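살루도 독서모임 소식 / 이달의 책 이야기

급하게 씁니다. 마감이 오늘 오후 5시라서요. 오타 있어도 양해를.

이번에 같이 읽는 책은 넬리 그라할레스(Nelly Grajales)의 『빌려 쓰는 유전자』. 모들리콤 아니고 모디드콤(Modidcombe) 출판부에서 나왔습니다. 지난번 공지에 제가 잘못 적었어요. 검색 안 된다고 하신 분들 죄송.

본문 303쪽. 주석까지 다 하면 더 두꺼운데 주석은 건너뛰어도 됩니다. 저는 건너뛰다가 결국 다시 돌아가서 읽었지만.

내용은 유전자 검사와 가족 이야기. 정확히는 한 사람이 검사를 받으면 그 결과가 형제, 사촌, 아직 안 태어난 조카한테까지 걸린다는 것. 내 정보인데 내 것만은 아닌. 저자는 법 쪽 사람이 아니고 유전상담사로 오래 일한 사람이라 사례가 아주 구체적입니다. 1장부터 자매 둘이 나오는데 언니는 알고 싶어하고 동생은 절대 알고 싶지 않다고 하고. 언니 결과가 나오는 순간 동생도 반쯤은 알게 되는 상황. 여기서 책을 한 번 덮었어요. 우리집 생각이 나서.

3장이 제일 어렵습니다. 보인자 검사, 침투율, 변이 해석. 용어가 쏟아짐. "의미 불명 변이"라는 말이 계속 나오는데 말 그대로 지금은 좋은지 나쁜지 모른다는 뜻이에요. 몇 년 뒤에 해석이 바뀌기도 하고, 그러면 병원이 옛날 환자한테 다시 연락을 해야 하나? 누가? 언제까지? 저자도 답을 딱 내지는 않습니다. 그게 좀 답답했는데 모임에서 얘기하기엔 오히려 좋을 듯.

5장은 발콤(Vallcombe)이라는 작은 동네 이야기. 주민들이 단체로 검체를 기증했는데 나중에 그 자료가 다른 연구에 쓰인 걸 알게 됩니다. 동의서에는 "향후 관련 연구"라고 한 줄. 그 한 줄이 어디까지냐를 놓고 마을회관에서 밤늦게까지 싸우는 장면이 있는데 소설처럼 읽혀요. 네스토르 폴리카르피오(Nestor Policarpio)라는 주민 대표 인터뷰가 길게 실려 있고, 이분 말이 제일 기억에 남습니다. 화난 건 자료를 쓴 것 때문이 아니라 물어보지 않은 것 때문이라고. 밑줄 쳤습니다.

아쉬운 점도 있어요. 후반 두 장은 보험 얘기로 넘어가면서 문장이 갑자기 보고서처럼 딱딱해짐. 번역 탓인지 원래 그런지 모르겠습니다. 그리고 색인이 없어요! 이런 책에 색인이 없는 건 좀 너무하지 안나요. 앞에 나온 용어 다시 찾느라 한참 뒤적였습니다. 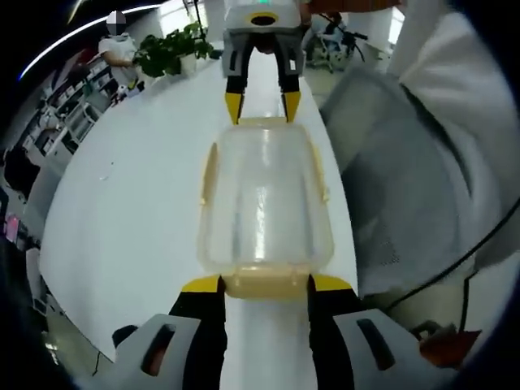 그래도 6장은 꼭 읽고 오세요. 태어난 아기한테 바로 전체 유전체 검사를 하는 게 맞느냐는 장입니다. 어른이 되어서나 나타날 병을 부모가 미리 알 권리가 있는지, 아이가 모를 권리는 누가 지켜주는지. 저는 읽기 전과 후의 생각이 달라졌고 아직도 왔다갔다 합니다. 찬반으로 나눠서 말하기보다는 각자 걸리는 문장 하나씩 가져오면 좋겠어요.

책 구하기. 무레오, 아니 물레오(Muleo) 서점에 17권 들어와 있고 모임 이름 대면 할인됩니다. 다 나가면 다음 입고까지 좀 걸린다고 하니 서두르시길. 도서관 책은 예약이 밀려 있어요. 전자책은 아직 없음.

모임은 12월 저녁 7시, 508호. 날짜는 단톡방 투표로 정합니다. 아직 투표 안 하신 분들 오늘 밤까지 부탁드려요. 앞부분만 읽고 오셔도 괜찮습니다. 다음달 책 추천도 그날 받을게요.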